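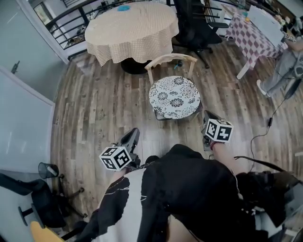
Yoga Tuhumury wrote to us after the last round to say that the money had helped, but that the two evenings spent going over a lease with someone who had signed a few of their own had helped more. Could we put that part first next time, Yoga asked.

So the mentoring comes first. Briteo is looking for people who want to open a small shop, workshop or food business on Bellis Parade and the streets behind it. Applications for the spring round are open now.

What you get

Two evening sessions on leases, rates and insurance, held before you commit to anything. A mentor who already trades locally, for 16 weeks. A reduced rent on one of the 2 units we have available, and a start-up grant towards fitting out. The grant is paid against receipts, so please keep them.

The units

Unit A was a dry cleaner's and has a shop window, a back room and a small yard. Unit B is on the corner by the bus stop. It is smaller, has no extraction and can't be used for frying or any cooking that needs a flue. Cold food, cakes baked elsewhere, repairs, alterations, hairdressing and retail are all fine. Both have had new wiring. The toilet in Unit B is up a short flight of stairs.

Who can apply

You need to be 18 or over and live or work in the borough. You can already be trading from home, from a market stall or online, but you shouldn't hold a lease on other premises. Joint applications are welcome – put one person down as the main contact. You don't need a finished business plan. We do want to see your prices, what your stock or materials cost you, and how many customers you would need in an ordinary week to cover the bills.

How to apply

Ask for a form at the Pillia Street library desk or at the Briteo office. It has six questions and each answer can be up to 200 words. If you would sooner talk than write, tell us and we will arrange to take your answers by phone. Forms in large print are available.

Completed forms should reach Nhàn Đàm at the Briteo office by noon on March 15, 2026. Late forms go into the next round.

Shortlisted applicants will be asked to a half-hour conversation at Zerel Hall before the end of March. Bring a sample of what you make or sell if it can be carried. We pay bus fares and can contribute to childcare – ask when you book your slot.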